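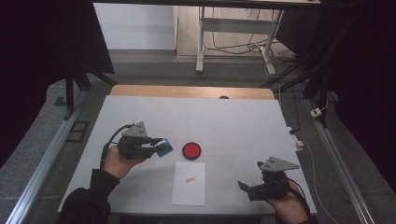 Sarita Saxena

The ferry to Meltby had stopped running at four, so Dubey took the bus the long way, over the causeway, with his mother's clock in a grocery bag on his knees.

It was February and already getting dark. The driver had the heat up too high. There were three other passengers when they left Bander, and by the second stop there was one, an old woman in a green coat who slept with her mouth open. Dubey held the clock still with both hands. It had not worked in years, but it still made a small sound when the bus hit a bump, a click and then a slide, as if something inside had come loose and was looking for its place.

His sister had called that morning. She wanted the clock at the house before the buyers came. She said it had always been on the shelf over the stove and the shelf looked wrong without it.

"They're not buying the shelf," he said.

"They're buying the house. The shelf is in the house."

"They won't know there was a clock."

"I'll know," she said.

He had taken it the week after the funeral. He hadn't asked. He had put it in the bag and told her he was going out for milk, and then he had gone home to Bander, sixty miles, and not answered the phone until the next day. Neither of them had brought it up since. That was two years ago.

The bus stopped at the end of the causeway to let a truck go by. Water was coming over the low part of the road, just a skin of it. The driver turned around in his seat.

"You getting off at the church or the school?"

"The school."

"I don't go to the school after five."

"The church, then."

The driver nodded and looked at the bag. "What have you got there?"

"A clock."

"Does it work?"

"No."

The driver turned back around and they went on.

From the church it was a fifteen-minute walk. Dubey knew all the houses, but some of them had changed color. The Ideo sign was gone from over the shop where his mother used to buy thread, and there were bicycles in the window now. He changed the bag from one arm to the other. The handles had started to tear.

All the lights were on at number 76. His sister was on the porch in her socks, holding the door open with her foot.

"You took the bus," she said.

"The ferry stopped."

"It stops at four. It's always stopped at four."

She took the bag from him and went in ahead of him. The kitchen had been painted white. The table was gone, and the chairs, and there were four dents in the floor where the table legs had been. She lifted the clock out and put it on the shelf over the stove, then moved it a little to the left.

"It was more in the middle," he said.

"It was here. There's a mark."

He looked, and there was a mark, a pale square under the new paint. She had not painted it very well. He could see where the brush had gone around something that wasn't there.

"What time did it use to say?" she asked.

"I don't know. Whatever time it was."

"I mean after it stopped."

He thought about it. "Ten past eight."

She opened the glass and pushed the hands around with her finger. Something clicked inside, and slid. They both waited, but that was all it did.

"Are you hungry?" she said. "There's soup. There's nowhere to sit."

"I can stand."

She got two bowls down and they ate by the sink, looking out at the yard. The neighbors had put up a fence. She asked about his job and he told her some of it. She said the buyers had a little boy who had run up and down the stairs the whole time they were there — up and down, up and down, until his father carried him out to the car.

"When are they coming?" Dubey asked.

"Nine. They want to measure the windows."

"And then you'll take it? The clock?"

She rinsed her bowl and set it upside down on a towel. "I thought you would," she said. "You've got the bag."

"The bag's torn."

"I have another bag."

She went to look for it. He heard her opening drawers in the front room, one after another, though he could tell from the sound that they were empty.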